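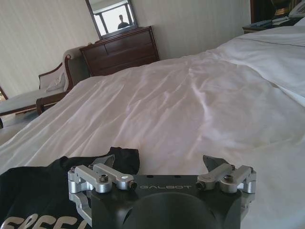 How to Get a White Duvet to Lie Flat and Stay There

Filed under: Bedroom / Laundry & Linens / Weekend How-Tos

I love a white duvet. I love it so much that I've spent years fighting with one, and I finally have a routine that gets mine smooth in a couple of minutes, including on mornings when I'm already late. You don't need any special gear, and you can do it alone!

Start with the cover off

If your duvet bunches at the foot of the bed, the trouble is usually inside the cover. Take it off, turn it inside out and spread it over the mattress with the opening at the foot. Lay the duvet on top and match up all four corners.

Now look for ties in the corners of the cover. Mine is an old Rurico one and it came with only 2, both at the top, so I sewed a loop of cotton tape into each of the bottom corners. Best ten minutes of sewing I've ever done. If you don't sew, large safety pins work fine – push them through the seam so they don't show.

Roll it up

Starting at the head of the bed, roll the cover and duvet together into one long sausage, nice and tight. When you get to the foot, reach into the opening and flip the cover around the end of the roll, first on one side and then on the other. Close the buttons or zipper and unroll it all back toward the pillows. The first time I did this I laughed out loud, it felt like a magic trick.

Shake, then smooth

1. Hold the two top corners and give three or four big shakes. Lift high and let the air get in.
2. Let it drop and walk around the bed, tugging each corner until the overhang matches on both sides.
3. Smooth from the middle out with your forearms. They cover more ground than your hands.
4. Fold the top edge back about a foot if you like that hotel look. (I do in August, when I want the bed to cool off.)

Keep dark clothes in check

White bedding shows everything, and a bed is a magnet for whatever you took off last. Black shirts and cloth bags leave lint behind, and new ones can rub off a little color. Anything dark that lands on my duvet gets hung up or put in the hamper before I start smoothing, and then I go over that spot with a lint roller.

Washing day

Wash the cover by itself in warm water, and button it closed first or it will swallow every sock you own. Take it out of the dryer while it's a tiny bit damp and put it straight on the bed. The last wrinkles fall out overnight.

Deolinda Tavares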